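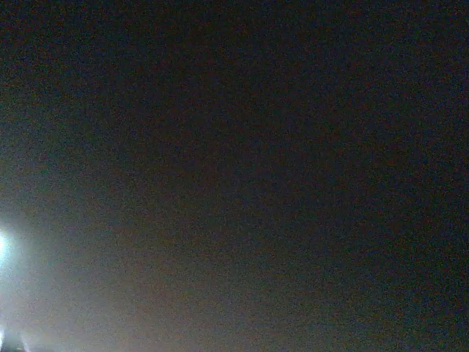 **Will the Oltau reading room stay open over the winter break?**

The reading room closes at noon on December 24, 2023, and opens again after New Year at the usual hours. The book drop on the Kolev Street side stays unlocked the whole time, and nothing will be marked overdue while the building is closed.

Holds that come in before the break will be kept on the shelf for an extra 8 days. If you get a pickup notice by email, the date printed in it may be wrong, as the system does not know about the extension. Go by the new date on your account page.

### Moving the local history shelves

The Wevgate collection has been moved from the basement to the second floor. It takes up the wall between the map cases and the copier. The 422 bound volumes of town records are in their old order, by year and then by district. The loose pamphlets are still in boxes, and we expect to have them shelved by June. Until then, ask at the desk and a staff member will bring the box to you.

Pamphlets cannot be checked out. You may copy them at the regular price, but please do not press the older ones flat on the glass. The overhead scanner next to the copier is free to use and handles folded sheets better.

### Catalog change

We have switched the public catalog to Flomovis. Your card number and PIN are the same. Saved lists came over, but saved searches did not, so you will need to set those up again. Lists with more than 800 titles were split in two, and the second part has the same name with a "2" after it.

The old catalog address sends you to the new one. If you bookmarked a single book's page, that link no longer works, and you will have to search for the title.

Large print and audio now have their own buttons under the search box.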